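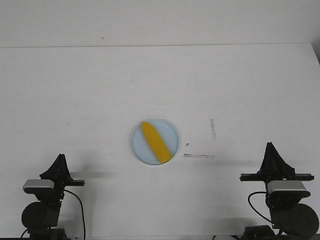 Traces sur une table blanche de salle de jeux, je ne sais plus quoi essayer

Posté par Katia Amato

Bonjour à tous, je me tourne vers vous parce que là je tourne en rond. J'ai récupéré en juin une grande table blanche pour le coin dînette des enfants (le maïs jaune et la petite assiette bleu clair, c'est leur plat du jour, ils le servent à tout le monde). Le plateau est lisse, je ne connais pas la matière exacte, il n'y a aucune étiquette dessous.

Le souci, ce sont les marques. À droite de l'assiette il y a une longue trace brun-rouge foncé, juste au-dessus une petite trace verticale gris-rose, et puis un petit tiret sombre tout près du bord de l'assiette. À gauche c'est plutôt un voile grisâtre, des traînées qu'on devine à peine, mais moi je ne vois plus que ça !

J'ai passé l'éponge avec du liquide vaisselle, puis du vinaigre blanc dilué. Le voile gris a un peu pâli, la trace brun-rouge n'a pas bougé d'un poil. Quand je passe l'ongle dessus je ne sens pas de creux. Ma belle-sœur me dit de poncer au grain 800, mais j'ai peur de me retrouver avec une zone mate au beau milieu d'une table qui est encore très bien à part ça. Quelqu'un a déjà rattrapé ce genre de plateau ? Et tant qu'à faire, comment vous lavez les petites assiettes un peu translucides sans qu'elles deviennent toutes ternes ?

Merci d'avance !

Mansa Dramani

Coucou Katia, surtout pas de papier de verre ! J'ai fait cette bêtise sur un bureau blanc, au 800 justement, et j'ai gagné un rond mat qui accroche la crasse deux fois plus vite qu'avant.

Si l'ongle n'accroche pas, il y a de bonnes chances que ce soit un dépôt, genre caoutchouc, semelle, ou un objet qu'on a traîné. Commence par une gomme blanche d'écolier, toute bête. Tu frottes doucement dans le sens de la trace, tu enlèves les peluches, tu regardes. Chez moi ça a suffi pour presque tout.

Pour ce qui reste, une pâte de bicarbonate avec très peu d'eau, sur un chiffon microfibre, sans appuyer. Tu rinces bien et tu essuies, autrement tu auras un film blanchâtre en séchant. L'éponge magique marche aussi mais c'est un abrasif très fin, donc essai obligatoire dans un coin, et deux ou trois passages maxi. En tout dernier recours un peu d'alcool ménager sur un coton, fenêtre ouverte et enfants dans une autre pièce. Là aussi tu testes d'abord sous le plateau, il y a des vernis qui n'aiment pas du tout.

Pour les assiettes : eau tiède, savon doux, éponge côté mou, et jamais le lave-vaisselle. Les nôtres sont devenues opaques après un été de programme intensif, ça ne se rattrape pas. Pour les aliments à relief comme l'épi de maïs, une vieille brosse à dents souple entre les grains, c'est parfait (et les enfants adorent le faire eux-mêmes).

Rumen

perso j'ai mis une nappe transparente de 8 euros et je n'y pense plus. la gomme ok pour le gris mais le brun-rouge si c'est du feutre ça partira pas avec

Katia Amato

Merci à vous deux ! La gomme a bien marché sur la petite trace verticale, je suis bluffée. La longue a éclairci sur une moitié seulement, je tente le bicarbonate ce soir après le coucher. Et je garde l'idée de la nappe sous le coude, Rumen, il faut juste que j'en trouve une assez grande.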